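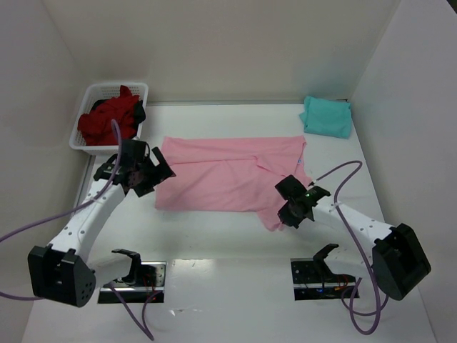

Did you try turning the grip force down, asked the first person to comment, before I had even finished typing the question. Yes. I have tried it down, up, and back to the number the manual likes. So let me start over and put the whole thing in one place.

Right gripper won't let go of thin fabric after a fold

Two-arm folding cell, white enclosure, one arm on each side, two-fingered grippers on both. The folding job is a Sostent routine that we bought more or less finished and have been un-finishing ever since. Towels go fine. Shirts go fine until the release. The program says open, the log says open, the LED goes green, and the right gripper lifts away with a pinch of shirt still in it. The arm then travels to its home position as if nothing were the matter, taking the shirt along.

Last month it did this at full speed and dragged a sleeve over the bracket on the mounting plate. The sleeve caught, the arm kept pulling, and the cell faulted on joint 6 with an overload. I hit the stop. The shirt is now two shirts. The arm was fine after a restart, but I don't love that the only thing in the cell that noticed a problem was a motor getting hot under the collar.

What I know so far:

Commanded opening after release is 500 counts. Fully open is 4000. I did not pick the 500, it was in the routine.
It happens on thin stuff, mostly. Cotton sometimes, heavy towels never.
It is worse in January, when the air in the shop is dry enough to make your hair stand up.
Swapping the fingers left to right changed nothing, and cost me a screw.

Is this a calibration thing, a static thing, or a me thing?

Asked from Plirnthorpe, 3 answers

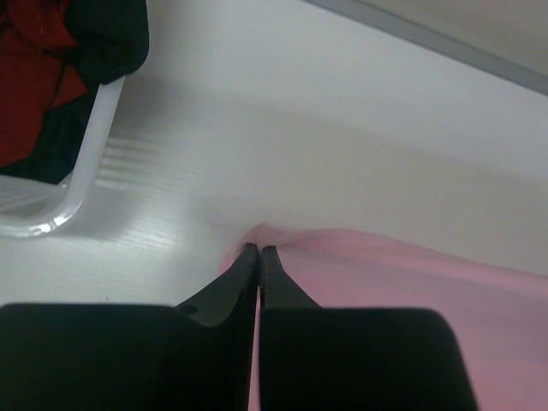 Five hundred out of four thousand is your answer, wrote Lundlow. That is a crack in the door. The fingers come off the cloth far enough for the position check to pass and no farther, and a thin fabric that has been squeezed into a pleat will happily stay put in a gap like that. It doesn't need glue, it only needs one finger to be a little rough.

Send it to 4000 on release, wait, and only then lift. Then lift slowly for the first bit. If the cloth comes up anyway, you have static or a burr. Run a cotton swab along the inside of each fingertip and see if it snags. Ours had a burr you couldn't see and could barely feel, and it ate swabs.

The reason the low number is in there is speed, I'd guess. Somebody wanted a short cycle time on a demo. Check whether the fingers have room to open all the way without knocking into the next layer of the fold. If they don't, raise the gripper a hair first and open in two steps.

Also, please stop letting it travel home on the strength of a position reading. "Fingers are at 500" and "shirt is gone" are two separate facts.

Second answer, from Seixas

its static. had the same thing, bought an ionizer bar, fixed. also wash the shirts with softener

Reply from the asker: I'll try the softener because it's cheap. The bar costs more than every shirt I own.

Third answer

I'd worry about the overload before the sticking. A stuck shirt is annoying. An arm that keeps pulling until a joint complains is going to wreck a cable or a wrist one day, and if anyone has the habit of reaching in to free the cloth, it could be a hand. 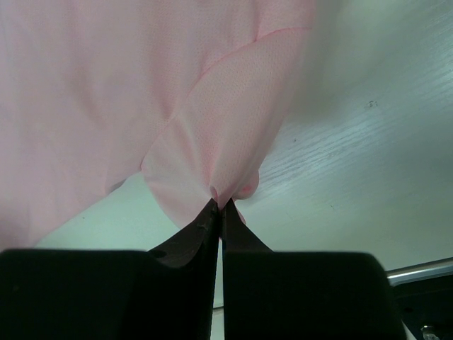 In order, what I would do:

Put a wrist camera check between release and travel. Open, back off a short way, look. If there is still cloth between the tips, stop and raise an alarm. It doesn't have to be clever. Ours just looks for fabric color in a small box where the fingers meet, and it is right often enough that we've stopped arguing with it. (White shirts on a white table, you're on your own.)

Lower the collision threshold for the travel move only. You probably have one global setting, and it's probably high because the arms have to press down during the fold. Traveling home with an empty gripper takes very little force, so anything above that little is a shirt.

Take the travel speed down to a quarter until the first two are done.

Cover or move anything on the table that a sleeve can hook onto. You have already met the bracket.

And write down that nobody pulls cloth out of a gripper with the cell live. Press the stop, cut power to the arms, then pull. I know it's one little shirt. Tape the note to the wall where you can read it while annoyed.

Reply from the asker: Update. Opened to 4000 with a pause, and put in the slow lift. Sticking is way down but not gone – I'd call it a shirt every couple of days. The swab test found something on the left finger, so I've got the fine sandpaper out. Travel threshold is lowered too, and it tripped this morning on a sock, which I'm choosing to be happy about.

The camera check is next. I set the log to keep the last 1000 releases so I can see which fabrics do it. Does anyone know if the Sostent log wipes itself on a restart? Mine came up blank after lunch and I'd rather it was that than me.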